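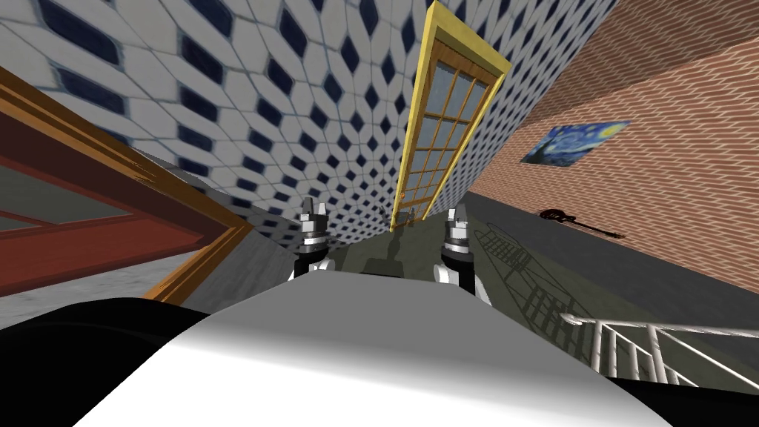
Chapter 6
Where the Examples Come From

A learning system knows what it has been shown, and somebody has to do the showing. In the last chapter we treated the training set as a thing that arrived in a folder, the way milk arrives in a refrigerator. This chapter goes back to the cow. Our running case is the Pultivau set, 378 recorded attempts at small household chores in simulation. A simulated house costs little to furnish, so its builders tend to get carried away: one Pultivau room has a wall of diamond-patterned tile, a brick wall with The Starry Night hung on it, and an electric guitar lying on the floor. The robot has two arms and no use for the guitar. Whether its policy will quietly come to depend on the brick is a fair question, and we return to it in Section 6.4.

First, some vocabulary. A demonstration is one attempt at one task, recorded from start to finish. An operator is the person steering. A label is what the operator, or a tired colleague, says about the attempt afterward. Beginners worry about the learning algorithm and leave the labels for Friday afternoon, and the results look like it.

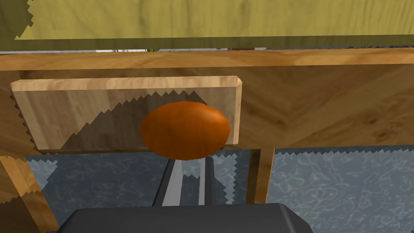

Opening a drawer sounds like one skill until you try to write down when it begins. The Gerton protocol starts the clock at first contact with the handle. The Dridel protocol starts it when the arm leaves its rest position. Take a moment with the two gripper fingers just below a round-edged orange knob: under Dridel you are well into the demonstration, and under Gerton you may be looking at nothing at all. Merge the two sets without checking and your system will learn that drawers are opened at two different speeds, one of them alarming.

Of the 86 drawer attempts in the Pultivau set, 41 were relabeled at least once. Section 6.1 explains what changed. Before reading it, write your own rule for when a drawer counts as open, and keep the paper. You will need it for the Tindall exercise.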